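Search this site Enter keyword Go

The Slow Business of Measuring Creep

5 min read

Print | E-mail

A footbridge deck at Botthorpe sagged 19 millimeters in its first three years. The steel was sound. The concrete had crept, as concrete does under constant load, and it had crept further than the design tables allowed.

Creep is the gradual strain that builds up in a material held under steady stress. In concrete it depends on the age at loading, the humidity, the stiffness of the aggregate and the thickness of the section. Most codes fold these into one coefficient – convenient for the designer, less so for the owner of a long, thin deck.

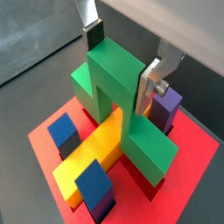 Maja Zieliński, a structural engineer at Rustitz, has kept 51 cylinders under load in a basement laboratory. Each is held by springs and read every morning at seven. The oldest set has passed 304 weeks.

"The first month gives you a curve that looks finished," she says. "By the second winter you have to redraw it."

Her readings suggest that mixes with a high slag content creep less early on, then keep moving for longer. Krystyna Duda, who reviews bridge designs for Zernar, accepts the data but questions the reach. The cylinders are sealed and kept at constant temperature. A deck is rained on, salted and heated by the sun.

The two have agreed to instrument a pair of spans on the Rattanakul viaduct, with 107 strain gauges cast into the concrete. The pour is planned for April.

Print | E-mail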